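4. Making your first Endonholm character

I always roll mine up in one sitting, with the Larkevo rulebook open next to me. You get 40 points to spend, and please don't put them all in Strength like I did!

1. Pick a people. Sekley folk are small river traders who can smell a lie (great fun at parties). The Eichhorn live in the treetops and start with 2 extra points in Climb.

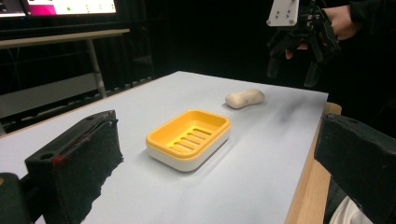

2. Spend your points. No single trait can go over 18 at the start.

3. Roll for age. An Eichhorn can live 800 years, so don't panic if yours comes out older than the town you're playing in.

Note: elders can't take the Apprentice background. See the table on page 78. 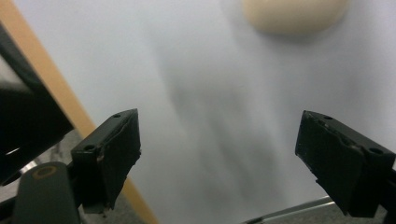
Two black gripper fingers over a white surface.

4. Write down one grudge and one debt. I like to owe money to another player's character, if they'll let me.

Caution: once the first session starts, your people can't be changed.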